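Re: [shop-automation] holders for the burger bench, spacing and tray position
From: Rostari

Cortés wrote:
> I tried your stacking layout with the play food lying flat on the table
> and my grasp rate is poor on everything thinner than the patty. The
> cheese is the worst. The fingers either press it into the table or
> close on nothing. Are you still holding the parts on edge, and if so
> what is the slot width? Also, does the tray need to sit between the
> two sides or can it go at the front? My table is short on depth.
>
> Second question, unrelated: are you still getting the pause at the
> start of each descent that you posted about in August?

Still on edge. I gave up on flat parts early. With a two-finger gripper coming down from above, a part standing up presents its thin dimension to the fingers and there is no need to get under anything. The only cost is that the wrist has to rotate before release if you want the part to lie down in the tray, and that rotation has to be finished above rim height.

Layout as it stands on my bench is below. Cheese, tomato and bottom bun are on the left, top bun, patty and lettuce on the right. Each side is one long clear rail with three short channels off it, and the tray goes between the rails with its long side parallel to them.

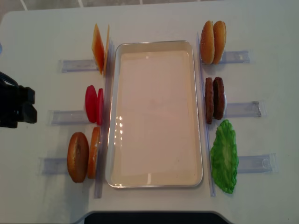 Rostari

Slot width: I cut every channel to the part plus 2 mm. I started with less and the buns dragged the channel up with them. More than that and the cheese leans, which moves its top edge far enough that a fixed grasp pose misses. If you are locating parts by camera the lean matters less, but I am running taught poses for the pick and only using vision to check whether the slot is occupied.

The cheese slices will still lean a little in any slot you can get them out of. I teach the grasp low on the slice, near the channel, where the lean has the least effect. Do not teach it at the top edge.

Lettuce is its own problem. The edge is wavy, so the width you measure depends on where you measure it. I rest it against the rail and grasp at the rib. It does not need to be square in the channel.

Tray position: it can go at the front, but you lose the symmetry. With the tray in the middle the transfer moves are short and the left and right sides share the same place poses, with only the approach mirrored. With the tray at the front, the far channels get a long carry across the near ones, and you need enough clearance to pass over a standing bun while holding another one. I would shorten the rails before I moved the tray.

Two warnings on materials. Clear plastic is convenient for seeing the part from the side but depth cameras do not like it. Mine returned holes along both rails until I masked them out by position. The metal tray also throws bright spots from overhead lights along the inner wall, and my first occupancy check read those as an object. I now compare against a reference of the empty tray taken under the same lights, and I retake the reference if the lights are changed.

On the pause: fixed. It was in my own code. I was waiting 800 ms for the gripper to report open before every descent, whether or not it was open already. The wait is now 300 ms and is skipped when the last reported state is open. The Celtent driver was not involved, so please disregard what I wrote in August about the polling rate.

The channel drawings are in the Steltdale folder on the list archive. They are drawn for my parts, so measure yours before cutting. The bun halves in particular differ from one play set to the next.

Rostari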